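Ticket 2961
Queue: Facilities Systems, Cruickshank Building
Subject: Room booking calendar shows meetings one hour late
Opened by: Flora Baxter, Front Office
Assigned to: Euan Moncrieff, Applications Support
Priority: 4
Status: Resolved

Description of issue
Since the clock change in November, meetings booked through Calent appear one hour late on the display panels outside the second-floor rooms. The same meetings appear at the correct time in staff calendars. Two groups arrived for the same room at 10:00 this morning, and the front office has been asked to confirm bookings by telephone until the matter is resolved.

Update, 10:40, E. Moncrieff
The report has been confirmed. Of the 12 panels in the building, four are affected. All four draw their bookings through the older Gusari connector. The remaining panels were moved to the direct feed last spring and show the correct time. Staff are asked not to edit existing bookings to match the panels, as this will change the entry for every person invited.

Update, 11:25, E. Moncrieff
The connector was restarted without effect. The server clock is correct. The connector's own settings contain a fixed offset — entered by hand at installation — in place of a named time zone. The offset does not adjust when the clocks change. A request to edit this setting has been sent to Sheena Chisholm, who holds administrator rights.

Update, 13:10, S. Chisholm
Request approved. The fixed offset has been removed and the named time zone selected. Please clear the stored bookings on each panel before testing, or the old times will remain until midnight.
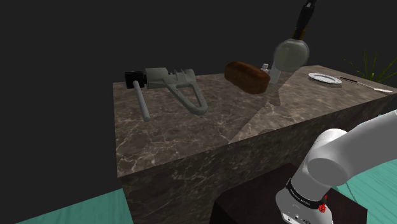
Update, 14:05, E. Moncrieff
Stored bookings cleared on all affected panels. Three now show the correct time. The panel outside the Bunel Room continued to show the 15:00 meeting at 16:00. That booking is part of a repeating series created before the setting was changed, and the connector had kept its own copy. The series was deleted from the connector only and imported again. The panel now agrees with the staff calendar.

Update, 15:30, F. Baxter
The front office has compared the panels with the printed schedule and found no differences. Telephone confirmation has ended. Please close.

Resolution
Incorrect time zone setting in the Gusari connector. Setting corrected, panels cleared, one repeating series imported again. A separate request has been opened to move the remaining panels to the direct feed — contact Senga Gunn for scheduling.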